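I went back and forth on the Loltavano toy box for most of May before I finally signed up, mainly because our living room already looks like a yard sale. The idea is simple: you pay $11 a month, a box of used toys shows up, you keep it until your kid is bored, and then you swap. I have a toddler who gets bored by lunchtime, so sold!

You pick from a list of 70 toys, mostly puzzles, stackers, shape sorters and pull-along animals. The list is easy to search by age (bless them), but the sizes are hidden on a second tab and I missed that completely. Our first box had a farm set big enough to need its own zip code.

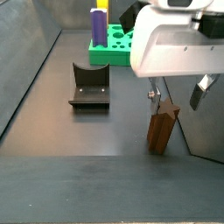
Tamara Marinescu wrote in to say she quit after the second swap, as the drop-off point in Cloltcombe closes before she gets out of work and mailing the box back cost her more than the toys were worth to her. Fair enough! I pass the drop-off on my way to the grocery store, so it's been painless for me, but do check the hours before you hand over your card.

Shape sorters have been the big hit at our house, and I'd never have guessed it. My son will sit with one for a good long while, turning the same piece over and over and yelling at it. The stackers got thrown behind the couch. The music toys I sent back fast, for my own sake.

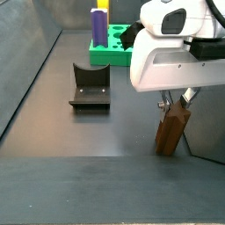 A brown wooden block

2 min read

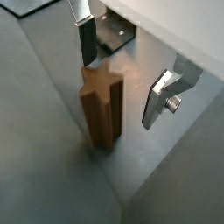
2 min readCleaning is where I'm pickiest. Everything arrived wiped down and bagged, with one sticky wheel in the lot, and customer service credited me the same day. Missing pieces are forgiven up to a point. We lost a puzzle duck and they just sent a note asking us to keep looking (it was in my boot).

I also tried Vendik for a month to compare. Nicer boxes, newer toys, but they pick for you, and we got two drums. Never again.

Would I keep paying? Yes, at least through the winter. I wish you could pause it when you travel, and the app logs me out every single time I open it. Still, I've bought hardly any toys since we started, and the closet door shuts again.

448 shares | 11 comments

Related
Kushwaha play mat: six months of spills
Toy shelves that don't tip
Are busy boards worth the money?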